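Adeck Issues Revised Care Guidance for Cotton Knit Garments

Shared laundry rooms and furnished rental units covered in new edition

HIMDEN, December - Adeck, a textile care firm, has released the second edition of its care guidance for cotton knits. The document replaces the first edition in full and applies to T-shirts, light sweatshirts and jersey bedding washed in home or shared machines.

The main change concerns wash temperature. Dyed cotton knits are now assigned to a cold cycle by default, with warm cycles reserved for whites and heavily soiled items. Spin speed is set one step lower than in the first edition to limit twisting along the side seams. Hems should be pulled flat by hand before drying, as a rolled hem that dries in place is difficult to press out.
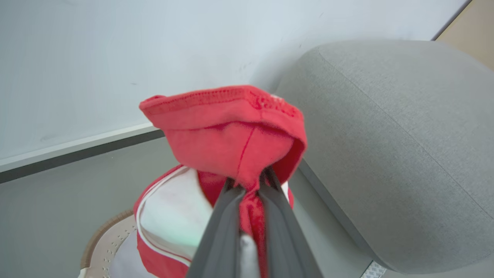
Drying and Storage

Line drying remains the preferred method. Where a tumble dryer is used, the guidance calls for low heat and removal of the load while the fabric is still slightly damp. Garments should rest flat for 15 minutes before folding. Knits are to be folded and stacked. Hanging is not advised for any item heavier than a standard T-shirt, as the shoulders will stretch.

A separate section deals with furnished rental units, where laundry is often sorted in the living area. It recommends a rigid basket with openings for air flow, kept clear of heaters and emptied the same day. 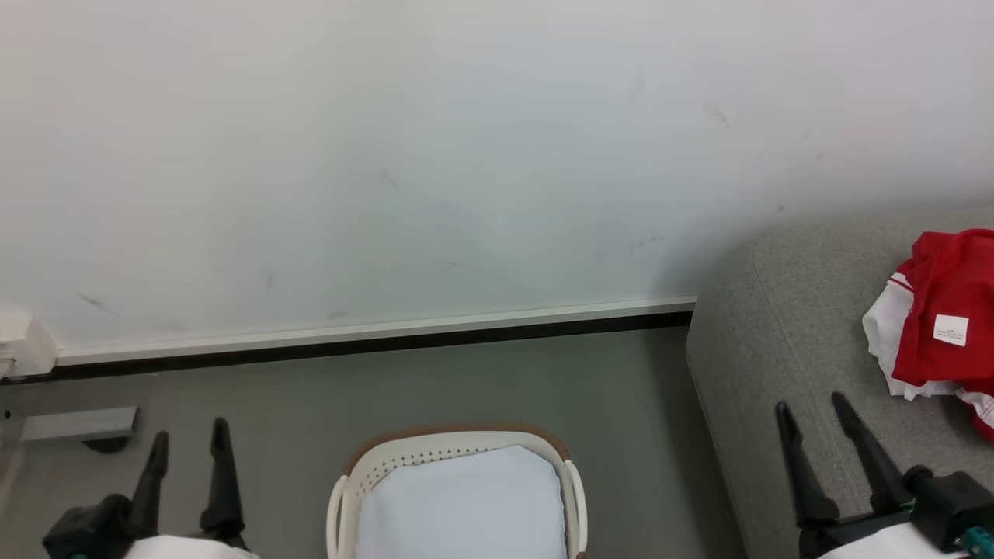 Damp loads should not be left on upholstery. Dark and red items are to be kept apart from light-colored seat covers until fully dry, and new garments should be washed alone for the first 2 cycles.

"Most of the questions we received on the first edition were about color transfer and shrinkage," said Gülizar Değirmenci, technical editor at Adeck. "Those sections have been rewritten, and the tables now follow the order in which a load is handled."

The edition runs to 41 pages and includes 10 reference tables. Naseri, which manages furnished apartments, will place a printed copy in each of its units.
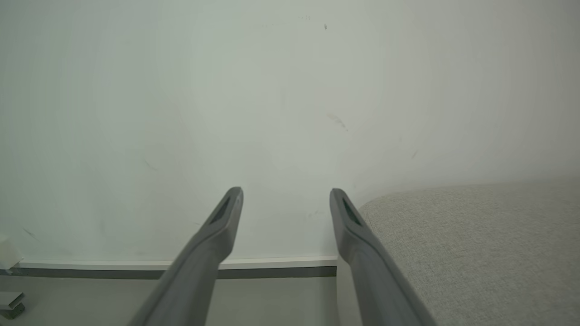
Living area with light gray upholstered seating and pale walls.

Availability

The guidance can be ordered in print or as a download from Adeck. Printing and distribution are handled by Cakilico. Holders of the first edition may exchange it at no charge.

Media contact: Gülizar Değirmenci, Adeck, Himden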